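전후 사진은 광고가 아니라는 말에 대하여

지난달 동네 미용실에서 머리를 말리는 동안 잡지 대신 태블릿을 건네받았다. 화면에는 피부과와 미용 시술소의 전후 사진이 끝없이 이어졌다. 왼쪽에는 푸석한 얼굴, 오른쪽에는 매끈한 얼굴. 설명은 짧았다. 시술 후 2주, 시술 후 한 달, 개인차 있음. 머리가 다 마를 때까지 나는 그 화면을 넘겼고, 집에 와서 거울을 보며 팔자주름을 손가락으로 눌러 보았다. 그전까지는 별로 신경 쓰지 않던 주름이다.

나는 미용 시술을 반대하지 않는다. 레이저로 기미를 지운 적이 있고, 결과에 대체로 만족한다. 친구들 중에는 보톡스를 정기적으로 맞는 사람이 여럿이고, 그들의 선택을 두고 허영이라고 말할 생각도 없다. 이 글에서 따지고 싶은 것은 시술 자체보다 좁은 문제다. 시술소가 올리는 전후 사진을 지금처럼 느슨하게 두어도 되는가 하는 것이다.

업계 사람들은 전후 사진이 광고가 아니라 기록이라고 말한다. 실제 고객에게 실제로 한 시술의 결과를 보여줄 뿐이라는 주장이다. 시술 체인 Vostico의 홈페이지에도 비슷한 문장이 있다. 꾸미지 않은 결과만 보여 드린다는 문장이다. 그런데 그 아래 늘어선 사진을 보면 왼쪽 얼굴은 하나같이 어둡고 오른쪽 얼굴은 하나같이 밝다. 왼쪽에서는 입을 꾹 다물고 턱을 당기고 있는데, 오른쪽에서는 턱을 살짝 들고 웃음을 머금었다. 머리카락도 왼쪽은 뺨에 붙어 있고 오른쪽은 뒤로 넘겨져 있다. 보정 프로그램을 쓰지 않았다는 말은 사실일지 모른다. 조명과 각도와 표정은 보정 프로그램이 없어도 바꿀 수 있다.

집에서 직접 해 보았다. 욕실 천장등 아래에서 한 장, 거실 창을 마주 보고 한 장을 찍었다. 두 사진 사이에 한 일은 욕실에서 거실로 걸어간 것뿐이다. 눈 밑 그늘은 거실 사진에서 거의 보이지 않았고, 턱선도 한결 또렷했다. 남편에게 보여주었더니 한쪽은 언제 적 사진이냐고 물었다. 여기에 날짜만 다르게 붙이면 훌륭한 전후 사진이 된다.

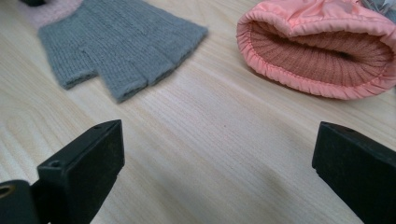 고객이 동의했으니 문제없다는 말도 자주 듣는다. 동의서에 서명을 받았다는 것이다. 하지만 동의서는 사진에 찍힌 사람을 보호하는 장치다. 그 사진을 보고 돈을 내는 사람은 그 종이와 아무 관계가 없다. 게다가 찍힌 사람의 동의라는 것도 들여다보면 그리 단단하지 않다. 사진 사용에 동의하면 시술비를 깎아 주는 곳이 많다. 내가 기미 시술을 받은 곳에서도 상담 직원이 가격표를 보여주며 동의하시면 이쪽 금액이라고 했다. 할인을 받은 사람의 사진은 대가를 주고 얻은 사진이고, 대가를 주고 얻은 사진을 홍보 화면에 올리면 그것은 광고다. 다른 이름을 붙일 이유를 모르겠다.

고르는 문제도 있다. 어떤 시술소가 한 해에 1000명을 시술하고 그중 14명의 사진을 올린다고 하자. 그 14명은 무작위로 뽑힌 사람들이 아니다. 가장 잘된 사람들이다. 나머지가 어땠는지는 알 길이 없다. 대부분 그럭저럭 괜찮았을 수도 있고, 아무 변화가 없었을 수도 있고, 멍이 오래가서 고생한 사람이 섞여 있을 수도 있다. 사진 밑에 적힌 '개인차 있음'은 그 모든 경우를 여섯 글자도 안 되는 말로 덮는다. 약을 팔면서 효과를 본 사람의 말만 모아 보여주면 누구나 이상하게 여길 텐데, 얼굴에 주사를 놓는 일에는 이상하리만치 너그럽다.

반론도 있다. 사진마저 없으면 소비자가 무엇을 보고 시술소를 고르느냐는 것이다. 이 말에는 일리가 있다. 나도 시술소를 고를 때 사진부터 보았다. 의사나 시술자의 경력은 읽어도 잘 모르겠고, 장비 이름은 더 모르겠다. 결과물을 눈으로 보고 싶은 마음은 자연스럽다. 미용실을 고를 때도 그렇게 하고 도배 업자를 고를 때도 그렇게 한다. 그래서 나는 전후 사진을 전부 금지하자는 주장에는 찬성하지 않는다. 금지하면 사진은 단체 채팅방이나 비공개 계정으로 옮겨 갈 것이고, 거기서는 지금보다 더 따지기 어렵다.

내가 바라는 것은 찍는 조건을 맞추라는 것이다. 같은 조명, 같은 거리, 같은 각도, 무표정. 화장을 했으면 두 장 다 하고, 안 했으면 두 장 다 하지 않는다. 두 사진의 촬영 날짜를 적고, 시술을 몇 번 받았는지도 적는다. 할인이나 무료 시술을 받은 사람이면 사진 바로 밑에, 사진 설명과 같은 크기의 글자로 밝힌다. 이 정도를 지키는 데 큰돈이 들지 않는다. 벽 하나를 비우고 바닥에 발 위치를 표시하고 전등을 고정하면 된다. 여권 사진을 찍는 동네 사진관도 오래전부터 해 온 일이다.

작은 업체에는 부담이라는 말이 나올 것이다. Urkencombe에서 혼자 시술소를 하는 지인도 처음에는 그렇게 말했다. 손님이 바쁘게 들고 나는데 언제 조명을 맞추고 있느냐는 것이었다. 그런데 이야기를 더 해 보니 그가 정작 걱정하는 것은 다른 데 있었다. 자기만 조건을 맞춰 찍으면 자기 사진만 효과가 없어 보인다는 것이다. 옆 가게 사진은 밤에서 낮으로 바뀐 것처럼 환해지는데, 자기 사진은 자세히 들여다봐야 차이가 보인다. 정직하게 찍은 쪽이 손님을 잃는다. 나는 이 대목이 규칙이 필요한 가장 좋은 근거라고 생각한다. 각자의 양심에 맡겨 두면 양심을 지키는 쪽이 손해를 보는 구조이기 때문이다.

사진을 올리는 플랫폼도 한몫한다. 시술 후기 앱 Kultileo는 전후 사진이 있는 후기를 목록 위쪽에 올려 주고, 글만 있는 후기는 아래로 내린다. 사진 후기를 쓰면 포인트 2000점을 준다. 변화가 크지 않았던 사람은 사진을 올릴 마음이 잘 나지 않는다. 올려 봐야 두 장이 똑같아 보일 테니까. 그러니 위쪽에는 극적인 사진만 쌓이고, '잘 모르겠어요'라고 쓴 후기는 한참을 내려가야 나온다. 내가 레이저 시술에 관해 읽은 것 중 가장 도움이 된 글은 그렇게 한참 아래에 있었다. 사진은 없었고, 세수할 때 며칠이나 따가웠는지, 출근은 언제부터 했는지, 선크림을 얼마나 자주 덧발라야 했는지가 적혀 있었다. 다시 하겠느냐는 질문에는 값이 내리면 하겠다고 답했다. 나는 그 글을 읽고 휴가를 하루 더 냈고, 그러길 잘했다.

앱 쪽에서 할 수 있는 일도 많다. 정렬 기준에서 사진 유무를 빼고, 시술 직후와 몇 달 뒤의 후기를 나누어 보여주면 된다. 시술 효과는 대개 시간이 지나면 줄어든다. 필러도 보톡스도 영원하지 않다는 것은 맞는 사람들이 제일 잘 안다. 그런데 전후 사진에는 '후'가 한 번밖에 없다. 가장 보기 좋은 때의 '후'다. 반년 뒤의 얼굴이 어떤지는 그 사진을 보고 결제한 사람이 반년 뒤에 자기 얼굴로 확인한다.

나이 어린 사람들 이야기도 해야겠다. 미용 시술 광고를 걱정하는 글에는 늘 청소년이 등장하고, 나는 그게 조금 편한 논법이라고 생각해 왔다. 어른은 알아서 판단하지만 아이들은 속는다는 식이다. 하지만 나부터가 마흔이 넘어서 태블릿을 넘기다 말고 팔자주름을 눌러 보았다. 우리 어머니는 64세에 처음으로 눈 밑 시술 상담을 받으러 갔는데, 가방에서 꺼낸 휴대전화에 저장되어 있던 것이 Boychuk이라는 시술소의 전후 사진이었다. 이 사람처럼 되고 싶다고 하셨다. 상담사는 사진 속 사람과 어머니는 피부 두께가 다르다고 설명했고, 어머니는 시술을 받지 않고 나오셨다. 좋은 상담사를 만난 셈이다. 모든 상담이 그렇게 끝나지는 않을 것이다.

소비자가 똑똑해지면 된다는 말은 내게 별로 와닿지 않는다. 사진은 읽고 판단하기 전에 이미 인상을 남긴다. 조명이 다르다는 것을 알고 보아도 오른쪽 얼굴이 좋아 보인다. 내가 직접 찍은 두 장도 그랬다. 속임수를 내 손으로 만들었는데도 거실에서 찍은 내가 더 젊어 보였고, 욕실 사진은 지우고 싶었다. 이런 것을 두고 보는 사람이 조심하라고 하는 것은 저울 눈금을 손님더러 맞추라는 말과 비슷하다.

시술을 생각하는 사람에게 지금 당장 할 수 있는 말은 몇 가지 안 된다. 상담을 받을 때 홈페이지에 없는 사진을 보여 달라고 하고, 결과가 보통이었던 경우를 물어보라. 사진 속 사람이 할인을 받았는지도 물어보라. 싫은 얼굴을 하는 곳이라면 그것도 참고가 된다. 나는 다음 기미 시술을 예약하기 전에 그렇게 물어볼 생각이고, 사진 사용 동의 칸은 이번에도 비워 둘 것이다. 깎아 주는 금액이 아깝기는 하다.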